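分拣自动化之后,原来的人都去干什么了?说说我们这边

版块:仓储与后场
发帖时间:2018年11月6日

拆链子的
我在 Keltwood 干了四年多,做二手饰品的收货和整理。客人把整盒的旧首饰寄过来,我们开箱、登记、拆开缠在一起的、分类、拍照,然后转给估价。以前全是手工。今年六月 Dunstan 那边的仓先上了一条叫 Hama 的线,两条机械臂对着一条窄传送带,软件是 Cirlow 做的。现在轮到我们仓了。
看到版里好几个帖子问自动化会不会裁人,基本都是没上线的人在猜,我就写写上线前后具体变了什么。只讲我看到的部分。
先说人。我们收货组一个班原来是6个人,上线以后台面上留2个,另外的人一部分转去做示范,就是拿手持夹爪把同样的动作做一遍,让系统学;一部分去了估价前的复核。没有裁人,但是有一个同事自己走了,她说不想天天拿着夹子干活。
再说活。原来一盒首饰到手,我先看有没有易碎的,然后把盒子斜过来,手指伸进去从最底下往外托,整团托出来再拆。手指头知道哪根是活的哪根是死的。夹爪没有这个感觉,只能从上面或者边上夹,所以顺序要重新想。先拿硬的,再拿挂在盒沿上的,最后才碰缠着的链子。这个顺序写进了作业指导书,是我们组几个人一起试出来的。
示范可以在仓里做,也可以在家里做,按合格条数结算。公司希望背景杂一点,不要全是仓里那张灰台面,什么桌布床单都行。
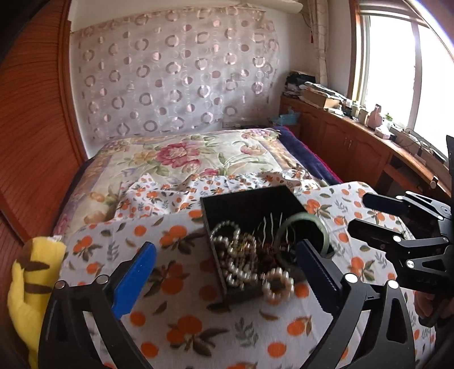 敞口黑盒,珍珠和金色细链缠在左侧,手镯立在右侧。

像上面那种盒子就属于难的。珠子一圈一圈堆着,金色的细链夹在珠子中间,夹珠子必然带到链子。手链搭在盒子前沿,算是好拿的。镯子立着,弧面又滑,夹的角度偏一点就会转。
我上个月交了429条,退回来多少我没细算,缠链子的退得最多。退回来的理由一般就一句话:“中途换手”“目标不清楚”“动作停顿过长”。停顿过长这条我意见很大,手工拆链子本来就要停下来看。
大家有什么想问的可以问,涉及客户和价格的我不回答。

叉车老韩
沙发。我们仓是大件,早就上了自动的,和你们情况不一样。想问问工资怎么算,转去做示范的人收入是涨了还是跌了?

拆链子的
回老韩:底薪不变,以前的计件奖没有了,换成合格条数奖。手快的人刚开始是跌的,我第一个月跌了,第二个月回来一点。组里有个平时手工最慢的,现在奖金最高,他动作稳,一下是一下,退回来的少。老员工里面对这件事有点想法。

半夜对账
按条结算在家做,这个我觉得要小心。加班怎么算?在家里做到半夜也没有人管你几点。我们公司以前搞过在家贴标,最后变成晚上全家一起贴,单价还越来越低。

拆链子的
目前单价没动过。在家做是自愿的,仓里也有位置,但仓里的示范台不够用,排不上的人就只能在家。你说的半夜的情况有,我自己就有,孩子睡了以后做一会儿。工时这块没有登记,只看条数。
我们主管 Aroha Lockyer 在会上提过工时登记,后来上面怎么回的我不知道。

Z字货架
我站另一边。做示范等于你把自己的手艺交出去,交完了就没你什么事了。现在不裁,是因为还需要你教。教会了呢?楼主你那个拆链子的顺序,公司有没有给钱?写进指导书了,署名了吗?

拆链子的
没署名,没给钱。指导书上写的是收货组。
你这个问题组里吃饭的时候也吵过。我的想法是,不教它也会有别人教,在别的仓教完了搬过来用,那样我们连转岗的位置都没有。Dunstan 先上线,他们教的东西我们这边直接就在用,平放的戒指、单只耳钉、手表,线一开就能跑,不需要我们再做。

Z字货架
“不教也会有别人教”这话每个厂都说过。

叉车老韩
那你让他怎么办呢,辞职?四年多工龄不要了?

Z字货架
没有让他辞职。至少把条件谈清楚再教。转岗保几年,条数奖能不能改单价,单价改之前要不要通知,这些东西写在纸上。口头说不裁人没有用。

半夜对账
同意楼上。还有在家用的桌子、灯、电,公司出不出?首饰是谁的?如果是客人的,带回家丢了算谁的?

拆链子的
首饰不是客人的,客人的东西不可能出仓。练习用的是公司发的一包配件,仿珍珠、合金链子那种,登记领取,用自己的也可以。电和灯不报销。夹爪是公司的,坏了要拿回来换,我换过一次弹簧。

南门三号库
我是做设备维护的,在另外一家,线的型号不一样但结构差不多。说两句技术上的。
珠子这一类为什么难,一是圆,接触面小,二是一串珠子是软的,你夹住一头,另一头在哪里不由你定。加上金属链又细又反光,摄像头看过去经常断成几截。镯子反而不算太难,位置确定就行,你说的打转主要看指垫。垫子磨平了要及时换。我们那边换垫子的频率比厂家写的高得多,采购每次都要问一遍为什么。
停顿那条我替你解释一下。示范里面停顿太长,系统学到的就是在那个位置停着,你心里在看在想,它不知道。所以一般建议先看好,想好,再开始录。

拆链子的
先看好再录我试过,对单条项链有用。缠起来的不行,你拉动第一下以后,里面的样子全变了,前面想的都作废。我后来的办法是分段录,拉松一段算一条,再录下一段。刚开始他们说不合规范,后来 Cirlow 的人来仓里看了半天,同意分段,编号后面加个字母。现在缠链子的退回少了不少。

南门三号库
分段是对的。你们规范里要是还没写,催他们写进去,不然换一个审核的人又给你退。

小付在复核
我也是 Keltwood 的,和楼主同一个仓,在复核。补充一点楼主没讲的。
上线以后复核这边的活变重了。以前收货组手工拆出来的东西,断扣、掉珠子,他们当场就写在单子上了,到我们这里只是核对一遍。现在机器分出来的,它只管分类和位置,扣子松没松它不看。珍珠手链的线快断了它也照样放过来。我们要一件一件拿起来捏。人是多了,从收货转过来的都在我这边,但是每个人的量也多了,班次结束还经常剩一筐。
所以说“没有裁人”是没错的,活也没有少,换了个地方而已。

拆链子的
小付说的是事实。这个我在原帖里写得太简单了。台面留下的那2个人也不轻松,一个看线一个处理机器吐出来的异常盒,异常盒全是最缠的。以前难的和容易的混着来,拆一个难的,后面来几个简单的手可以歇一下。现在一整天全是难的。

小付在复核
对,看异常的那个位置大家都不愿意站,现在是轮的,半天一换。

海边搬砖
路过问一句外行的,机器拆不开的盒子,能不能就不拆,整盒称重按材料收?

拆链子的
有的公司是这么做的。我们的客人很多是家里老人留下来的东西,镯子、珍珠项链、细链子放在一个盒子里,合同上写明逐件登记逐件估价,不愿意卖的那件要原样寄回去。整盒称重没法退单件。

金工退休
我以前做金工的,看帖子看到现在。珍珠和金属链混着缠,用手拆都要小心,链子的边会把珠子表面刮出印子来。夹爪的力气怎么控制?刮坏了算公司的还是算你们的?

南门三号库
力可以设上限,但设低了就夹不牢,镯子会掉。一般是分物件设,前提是它先认对。

拆链子的
金工师傅说得对,这个是我最担心的。线上现在的规定是,识别到珠串和细链在同一盒里,机器只拿单独的硬件,剩下的整盒转异常,人来拆。所以珠子和链子缠的那种,目前线上还是手工在做,示范是为了以后。刮坏的赔偿走公司,但是会查录像,查到是人操作的要写说明。我写过一份,写了快一页纸。机器刮的谁写说明,到现在还没定下来,上次是看线的同事写的。

Z字货架
机器刮的让人写说明,这个你们真的要去谈。

拆链子的
这个我同意,已经报给 Aroha 了。

半夜对账
楼主自己觉得是变好了还是变差了?

拆链子的
分开讲。
手指头好多了。以前拆一天细链子,指甲边上全是裂口,冬天更厉害,贴着胶布干活。现在台面上的时间少了。眼睛没有好,复核屏幕比看实物还累。
收入前面说了,基本回到原来的样子。
上班的感觉差了一点。以前几个人围一张台子,边拆边聊,新来的坐旁边看两天就会了。现在示范的时候不能说话,也不能有别人的手伸进来,一个人对着一个盒子,做完按一下,再做下一个。新人是看视频学的,手工拆链子没有人专门带,可是异常位又要用到这个。我跟主管讲过,建议新人先在手工台待一个月再去看线,还没有答复。

叉车老韩
新人这条和我们一样。我们现在会开叉车进窄巷的就剩几个老的,系统一停全找我们,平时又嫌我们占编制。

南门三号库
手工台一定要留。线停一天,没有手工台你们收货就全堆在门口。我见过堆到把消防通道占了的。

拆链子的
我们留了一张,在卸货口旁边,冬天漏风。

海边搬砖
那个手持夹爪重不重?用一天手腕受得了吗?

拆链子的
比看上去沉,主要是头重。一只手单用还好,两只一起用的时候,前臂酸得快。我现在做一阵就放下来,胳膊肘垫个枕头。在家里我喜欢铺在床上做,床软,东西掉了不弹,找起来方便。就是坐的姿势不好,腰有点吃不消。有人用折叠桌,桌布铺厚一点效果也可以。

小付在复核
提醒同仓的,手腕不舒服先去找班长登记,登记了才有换岗的依据,别自己忍着。表在更衣室门后面那个夹子里。

金工退休
补一个拆链子的土办法,细链打了结,撒一点点爽身粉,用两根针从结中间往外挑。珍珠上面别撒,拆完要擦干净。机器会不会用针我就不知道了。

拆链子的
谢谢师傅,针我们用,粉仓里不让带。机器目前不会用针。
下周我排到异常位,回帖会慢。问单价和合同的那几个私信我看到了,晚上回。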